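The Gondik Repair Arm: A Robot That Helps Take Computers Apart
For readers ages 9 and up

When a computer stops working, many of its parts may still be good. Gold, copper and other metals can be saved from it as well. Taking a computer apart by hand is slow work, and the pieces are small. The Gondik Repair Arm is a robot made to help.

The Villness Children's Museum of Technology has a Gondik arm in its workshop gallery. The museum prepared this guide for families and school groups.

What is the Gondik arm?

The Gondik is a robot arm that bolts to a workbench. At the end of the arm is a gripper, a kind of hand with two fingers. A small camera sits close to the gripper and moves with it. The arm can lift up to 4 pounds. It is sold to repair shops, recycling centers and schools, and it comes with a set of 29 practice lessons.

How does it know what to do?

A robot does not understand a computer the way a person does. It must be taught. A teacher guides the arm through each job many times, and the robot's program stores the movements along with what the camera saw. The program then looks for patterns. One lesson may need over 30 tries before the arm can begin to work alone.

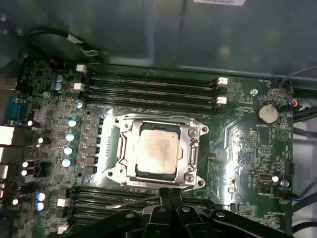
A motherboard is the large board that connects the parts of a computer to one another. Electricity and information travel across it along thin lines called traces. Near the middle of this green one is the processor, the part that carries out instructions. It sits in a silver metal bracket with a screw at each corner, and a lever runs along its side. The smudges on the processor are old thermal paste, a material that helps carry heat away. The long black slots are for memory, and the robot's black fingers point toward the processor from between the lower ones.

Why is this hard for a robot?

Metal is shiny, and bright light on it can confuse a camera. Parts are also packed closely together, so a finger that moves too far may bend or scratch something. The Gondik slows down when its fingers come near a part. It stops if it feels too much push.

Who uses it?

Khổng, a computer recycling company in Kindthorpe, has used two Gondik arms since August. People there still unplug every machine and check each part that is saved. The arms do the jobs that repeat.

Safety

Never open a computer without an adult. Some parts can hold electricity after the plug is pulled. Visitors to the gallery must stay behind the yellow line while the arm is moving.

Words to know

Gripper: the part of a robot that holds things.
Processor: the part of a computer that follows instructions.
Recycle: to use materials again.

Updated January 2026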